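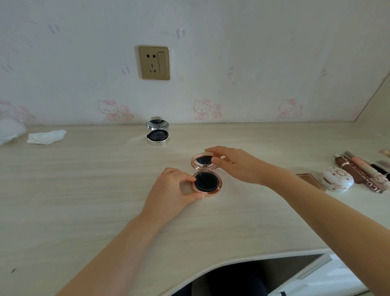
Ashton Tamihana wrote:

> I've now watched the last episode of Torkach twice and I still think they fluffed it. Seven weeks of building up to the letter, and then Sugden reads it with his back to us and puts it in the stove? I know we're meant to be left hanging, but there's hanging and there's being left on the hook like an old coat. Also, was that his sister on the ferry or wasn't it? My other half says yes, I say the hair was wrong.
>
> I'll watch the next series, obviously. I'll just grumble all the way through it.

Oh Ashton, I'm going to have to disagree with you on nearly all of this, and I've been looking forward to doing it since breakfast!

The letter first. I loved that we didn't get to read it. Go back to episode 2, the long dinner at the Jadier house, when the old man says he's never kept a piece of paper he didn't want found. Sugden is sitting right there. He doesn't say a word, but he stops eating (I missed it the first time, I was too busy looking at the curtains). So when he burns the letter I think we already know who it's from and more or less what's in it. The bit I can't work out is why he reads it to the end before he does it. If he knew, why bother? I've got a theory about the second page but it needs somebody to back me up on how many sheets he takes out of the envelope. It's very dark in that kitchen and my telly is not what it was.

The ferry. It IS his sister. The hair is different because she's cut it, and you can see her fiddling with the back of her neck the way people do when they're not used to it yet. And she's got the green scarf! The one from the station! I shouted so loudly that the dog left the room. I'll admit the scarf could have been passed on to someone else, they do love a bit of borrowed clothing in this programme, but I don't see who she'd have given it to.

What I will give you is that episode 5 was a mess. All that business with the Butico hotel and the missing float, 2,000 in a biscuit tin, three people suspected and then it's dropped completely. I kept waiting for it to come back in the finale and it never did. Either they cut something or they're saving it up. I hope it's the second, as I really liked the night porter and I'd hate to think we've seen the last of him. He had the best line of the whole series with "I only do the doors".

And could we talk about the music for a minute — the piano thing over the last shot, with the harbour lights going out? It's the same tune the mother hums in the very first episode, only slower. I went back and checked and I had goosebumps all up my arms. I don't know how many people would spot that on one viewing, I certainly didn't, but it made me want to start again from the beginning straight away. Which I did. I'm on episode 3 now and it's even better when you know what's coming, Jadier in particular. Watch his face whenever anyone mentions the boat.

A few of us are thinking of doing a rewatch together before the next series, one episode each Saturday, starting at 7 and then posting here afterwards. No need to be prompt about it, I'm usually still washing up at 7 myself. If you want to join in, just reply on this thread so we know who to wait for. Please put SPOILER in the subject line if you're going to mention anything past the episode we're on, as at least one person on the list hasn't got beyond the wedding and has been very patient with the rest of us.

Ashton, I'm putting you down for it whether you like it or not. You can grumble as much as you please, and bring your other half, who is clearly right about the ferry.

Does anyone know if the next lot is going to be 6 episodes or 7 again? I've seen both.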